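Home Products Help My tickets Sign in
Search tickets and articles

Ticket 973
Subject: Blue tape grid on sorting table won't stay square, markers ending up in wrong cells
Product: Veltach painter's tape, blue, over Stoica brown paper
Status: Open
Opened: Aug 13, 2019

I'm opening this again because the last one was closed with "customer error, measure twice" and I don't accept that.

Setup is simple. One flat table, covered edge to edge with smooth brown paper. Blue tape on top, running both ways, to make big rectangular cells. Each cell is supposed to hold one kind of desk supply. Markers get their own cell. We've had a grid like this since June and it has been a pain the whole time.

Three complaints, and please answer all of them this time.

First, the tape creeps. I lay it down along a steel ruler and it looks fine. Come back after lunch and the long lines have a bow in them. Your help page says the tape "holds a true line on paper surfaces." Which paper? I asked before and got a link to the same page.

Second, the paper. The Stoica roll is sold as a match for this tape. The smooth side is so smooth that I doubt the tape ever gets a real grip on it. The rough side grips, but then the tape takes the top layer of paper with it when I pull it up, so I can't fix a bad line without starting the whole sheet over.

Third, the markers. They roll. They roll over the tape as if it weren't there. I was told the tape edge would be "enough of a stop for light items." It is not a stop for anything round.

Log of what I tried, in order:

Try 1. Pressed every strip with a plastic card, as the help page says. No change that I could see.

Try 2. New paper from a fresh roll, wiped with a dry cloth first. Lines held through the morning. I was told this proved the old roll was dusty. I think it proved the morning was cool. The room warms up a lot after lunch and nobody on your side has asked me about that.

Try 3. Doubled the tape on the marker cell only. The markers still went over. Not as far.

Try 4. Swapped in tape from Stutusent on one line, left the rest alone. That line did shift less. One line on one table isn't much of a test and I'm not going to pretend it is, but it's more of a test than anything I've been sent.

Try 5. Fastened the paper under the table edge with clips so it couldn't slide. This helped the most by far. So maybe the tape isn't moving at all and the paper is. If so, your help page should say to fasten the paper before anyone tapes anything.

Reply from Veltach support:
Thank you for the detailed notes. We recommend the 200 series tape for long grid lines. It costs 35 cents more per roll and has a stronger hold. Please also check that your table is level.

My answer:
The table is level. I put a level on it in both directions before I opened the first ticket, and I said so in the first ticket. As for the 200 series, a stronger hold sounds like it would tear the rough paper even worse. Has anyone there tried it on the Stoica roll? Yes or no is fine.

Reply from Veltach support:
We do not have test results for that paper at this time. Closadetti, who supply the roll to us, may be able to help.

My answer:
So the paper is sold as a match and there are no results for the match. Got it. I wrote to Closadetti the same day. They said to ask the tape maker.

What I'm doing for now: paper clipped down at the edges, old tape kept where it is, markers left in a small group in and around a mesh pen cup so they don't have as far to go. I haven't settled on the cell size either. Big cells are easy to drop things into, but they also give a marker a long run before it reaches a line. I might try smaller cells on the next sheet. I'm not buying the 200 series to find out whether it works.

Please don't close this until somebody has put your tape on that paper in a warm room and looked at it the next day. Table attached.
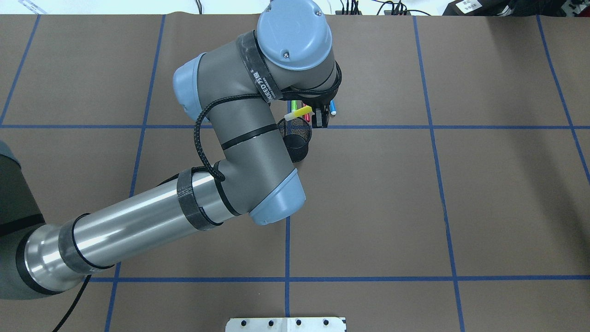

Marlene Paiva: I'd leave the tape alone and change the paper. We had the same roll and the lines wandered until we went to a plain matte sheet, clipped on all sides like you did. For the markers, fold a strip of card into a low ridge and tape it down inside the cell. It looks bad but they stay put. I never got an answer about the warm room either.

3 comments Share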